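Where Does the Dirt Go? A Look Inside the Washing Machine

Have you ever dropped a spaghetti-spotted shirt into the laundry and then, a day or two later, found it folded in your drawer with no spaghetti on it at all? It's easy to forget that something happened in between! Somewhere in your home, or down the hall, or at the laundromat on the corner, a big box full of water did a lot of twisting and swishing, and your spaghetti went down the drain.

Let's start with the dirt itself. Some dirt is easy. Dust and sand and dried mud will mostly let go of cloth if you just rinse it and shake it around. Grease is the stubborn one. Butter, pizza oil and even the oil from your own skin (yes, you make oil, everybody does) don't like to mix with water. You can see this for yourself if you put a spoonful of cooking oil in a glass of water and stir as hard as you can. Wait a minute, and there's the oil again, floating on top.

So we need a helper, and the helper is detergent. Detergent is made of tiny, tiny bits called molecules, and each one has two different ends. One end loves water. The other end loves grease. When they meet a greasy spot, the grease-loving ends grab on and the water-loving ends hang out into the water, and together they lift the grease off in little balls too small to see. Then the water can carry it off.

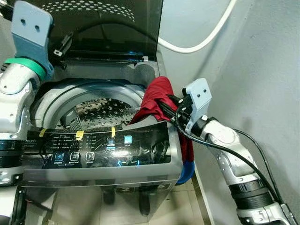

Nudano Young Readers, Issue 210, page 4

Some washers have a round door in the front, like a porthole on a ship. Others open at the top, and you lift the lid and drop your clothes down into a deep metal tub called the drum. Look at the wall of the drum and you'll see bumps and little holes all over it. Those holes matter very much, and we'll come back to them in a moment, so please hold on to that thought.

Before anything starts, somebody has to tell the machine what to do. On a washer with touch buttons, you might find one marked "program" and another marked "water level." A program is a list of steps the machine follows in order, a bit like a recipe. The water level is how full the tub gets. A few socks need only a little water, while a big heap of bath towels needs a good deal more, and if you use too much water for the socks you're just wasting it.

Now the wash begins. Water pours in, the detergent spreads out, and the clothes are pushed one way and then the other. They rub against the water and against each other, and all that rubbing shakes the dirt loose. After a while the dirty water drains away and clean water comes in to rinse out the suds.

Then comes the spin, and this is the part I love best! The drum whirls around very fast. The clothes press against the wall and can't go any farther, but the water can, and it slips right out through those little holes. (I told you we'd come back to them.) The clothes are still damp when the spinning stops, but they're not dripping, and they'll dry much sooner on the line.

One more thing you can help with is sorting. A bright new red shirt may let go of some of its color in the water, and if a white sock is in there too, you could end up with a pink sock. Check the pockets while you're at it. Tissues, crayons and interesting rocks should all come out first.

Things to try with a grown-up: Rub a little butter on two old rags. Wash one in plain warm water and the other in warm water with a drop of dish soap. Rinse them both, let them dry, and feel the difference with your fingers.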